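To: umis-users list
Subject: Re: [umis-users] Start states and labels for garment folding, draft 2

On the July draft, one of you wrote:

> Section 2 says every episode must begin with the arms "in a ready
> position". Ready how? At Braltbridge we have 3000 episodes with the
> fingers open and 45 with them closed, and the checker passes both.
> Can we have a rule a person can apply without asking the list?

Yes, please! I've wanted this rule since draft 1, and I'm so glad another site has run into the same thing. My proposed wording is below. I wrote it with the cloth table in front of me, red sportswear and all, and it reads much better than what I'd have come up with at my desk.

2.1 Open start
Both fingers apart, nothing between them, no contact with fabric or table. If a tip is touching cloth, the episode has already begun and the start mark moves back.

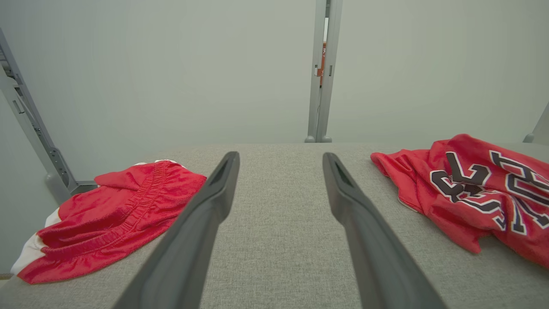 2.2 Garment state
Use one of two words for each garment, "crumpled" or "folded". Please don't write "messy", "half done" or "nearly"! Each garment gets its own word, even if they all match. The Babić checker can read a list here, so there is no need to squeeze a whole table into one label.

I'd add that the word describes the garment at the moment of the start mark, whatever the operator means to do next.
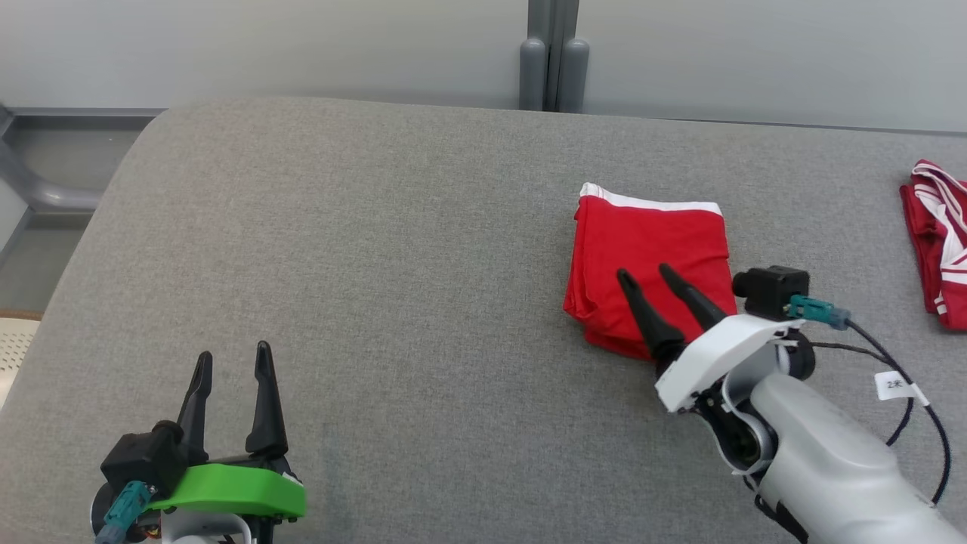

The same goes for left and right. Draft 2 lets each site choose whose left it means, and I found 27 labels in the Silia set where two reviewers had chosen differently. Let's fix it as the left of the overhead view and be done. Wrist views can carry their own side in a separate field (I know that's one more field, sorry, but it saves so much arguing).

2.3 Garments past the edge
A garment that runs out of a wrist view still counts as present. Label it from the widest view you have, and write "partial" for the wrist view only.

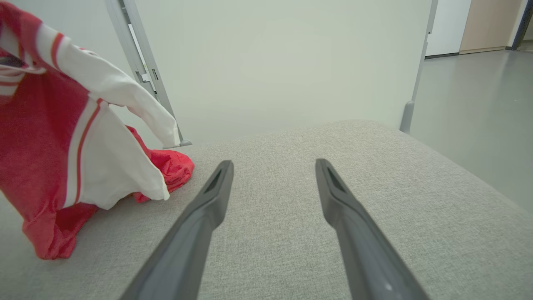

I'd make "partial" a required word, with no percentages. We tried percentages for a month and the reviewers never agreed, while the plain word gave us no trouble at all.

Still open: do we relabel the old 3000, or only hold new episodes to this? I lean toward new ones only, with the 45 closed starts flagged. If your site has tooling that makes relabeling cheap, do speak up, I'd love to be talked out of it.

Comments on the wording are welcome on the list, and small fixes can go straight into the draft.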